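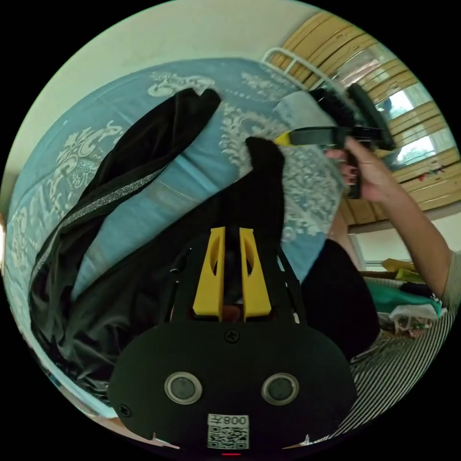 La ropa negra se ordena sobre algo claro. Es lo primero que explica la responsable de Trirnevano, un servicio de orden doméstico que trabaja en Bovero y en los pueblos de al lado. Pide que no pongamos su nombre. Lleva 26 años entre armarios ajenos, los primeros como planchadora en la tintorería Schwerdtfeger y los demás por su cuenta.

«Sobre una colcha oscura no ves nada», dice. «Ni las pelusas, ni el bajo descosido, ni si lo que tienes en la mano es una falda o un vestido. Con una colcha azul clara, aunque tenga dibujo blanco, la prenda se recorta sola. Yo siempre pregunto antes de ir qué hay encima de la cama, y si es oscuro llevo una sábana».

Trabaja en el dormitorio y casi nunca en la mesa del comedor. La cama es más baja y a última hora duele la espalda, lo reconoce, pero da sitio para estirar las prendas largas de punta a punta. Las almohadas las deja donde están, salvo que le falte espacio.

El negro tiene sus manías. Las telas con brillo resbalan y no guardan el doblez. Las que llevan una banda de lentejuelas o de hilo metálico se enganchan con la de al lado. «Esas las pongo a lo largo y doblo siguiendo la banda, con el adorno hacia dentro y un papel de seda en medio. Si el adorno va en diagonal, me olvido de que quede un rectángulo perfecto. Queda un paquete un poco torcido y ya está».

¿Y colgarlas? «Depende del peso. Un vestido de punto colgado dos inviernos crece un palmo. Eso va doblado. Lo que es de tela fina y cae bien, a la percha». En el almacén de Trirnevano guarda 3.000 perchas, compradas de golpe cuando cerró una tienda, y calcula que le durarán hasta que se jubile. 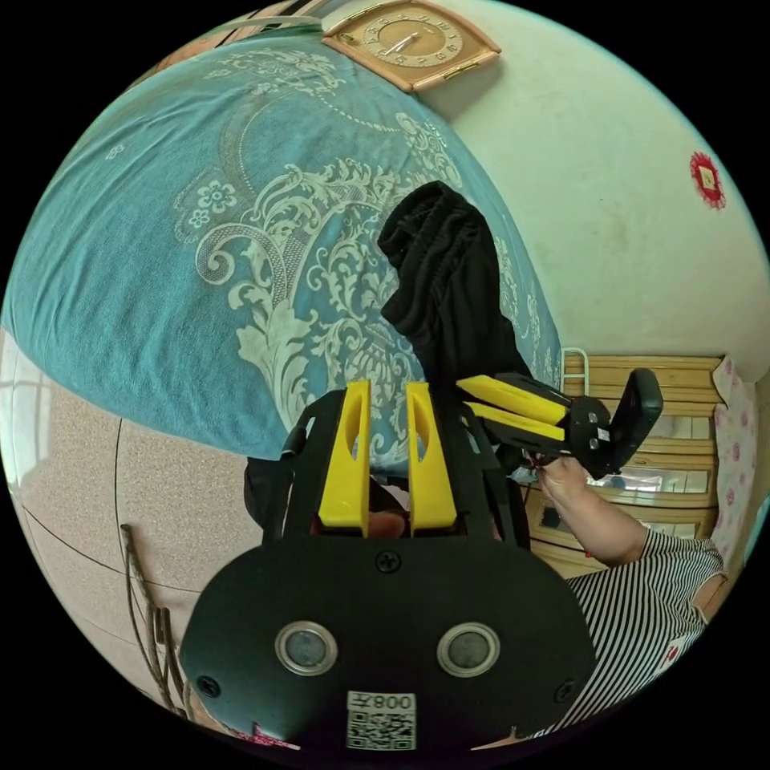 A rayas blancas y negras, en plena tarea.

Las rayas son otro capítulo. En su opinión engañan al que dobla con prisa, pero ayudan al que va despacio. «Una camiseta de rayas horizontales te dice si vas recta. Juntas la raya de un lado con la del otro y la manga cae en su sitio. A quien empieza le doy siempre una de rayas, nunca una lisa».

También insiste en separar lo oscuro por uso y no por tono. Ha visto cajones ordenados del negro nuevo al negro lavado —muy bonitos, admite— en los que luego la dueña no encontraba los pantalones del trabajo. Ella hace un montón para diario, otro para salir y otro de lo que está por arreglar. Este último va en una bolsa junto a la puerta.

El encargo más largo que recuerda fue el vestuario de un coro, guardado en una casa de la calle Cistholm. Salieron 1.887 prendas, casi todas negras, y las apuntó en una libreta que todavía conserva. Tardó todo agosto. «Había faldas iguales en seis largos distintos. Les cosí dentro un hilo de color por talla. El rojo se acabó enseguida y tuve que seguir con naranja».

Prefiere trabajar de día. Con bombilla, dice, el azul marino y el negro son el mismo color, y ha tenido que deshacer montones enteros a la mañana siguiente.
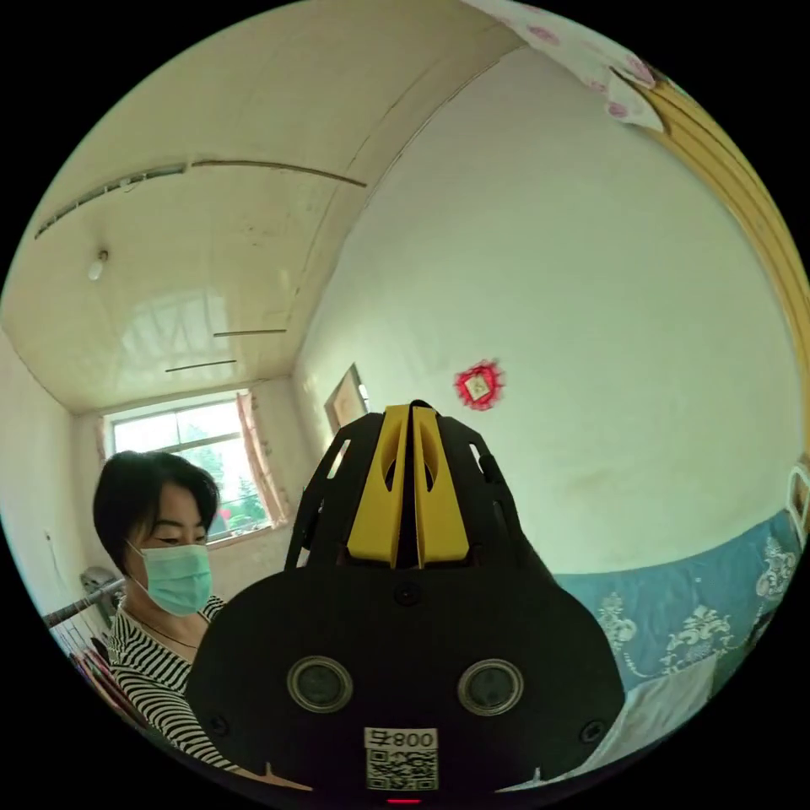
«Con luz de ventana los distingues sin pensar», continúa. «Coges las dos prendas, las acercas al cristal y ves cuál tira a azul. Por eso no doy citas después de las cinco en invierno». Cuando la ropa ha estado mucho tiempo cerrada, además, abre la ventana un rato antes de vaciar los cajones. Después dobla las prendas más grandes, que son las que ocupan media cama, y deja los calcetines para el final.

Cobra por jornada y no vende cajas ni organizadores. El viernes tiene otra casa en Bovero, un armario de tres puertas con los abrigos de dos hermanas, y todavía le falta preguntar de qué color es la colcha.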